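Ultley Makers Forum > Learning Robots > Collecting Data
3,268 views | 12 comments | Share

How many demos before the policy stops fumbling at the box edge?

Felicidad Dimaculangan
I'm collecting demos with a hand-held gripper, camera on the tool. The task is taking cans out of an opened cardboard box and setting them on the table. I have 846 episodes, all from the same table, and the trained policy still closes on the cardboard wall about as often as on the can. Do I need more episodes, or different ones?

Korkavberg
Different ones. We had the same trouble at 926 episodes and adding more of the same did nothing. Move the box between takes, turn it, and use boxes with ragged openings as well as clean ones. Come in at steep angles too. Also check that both fingers stay in view right up to the grasp - if one drops out, I throw the episode away.

Pfeiffer
more data always helps imo. just keep going

Bretau
Look at your start poses before you record anything else. Mine all began straight above the box, so the policy had never seen a tilted approach and had no idea what to do with one. I now start each take from a different side and keep the slow ones where I correct near the cardboard. Don't clean the table between takes either. Specks and smudges are fine in the training set.

Tags: grippers, demonstrations, imitation learning
We use cookies to keep you signed in. Accept | Settings
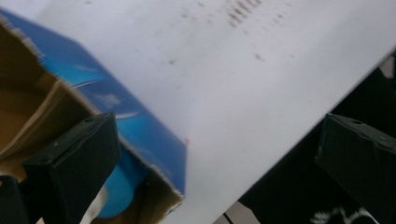
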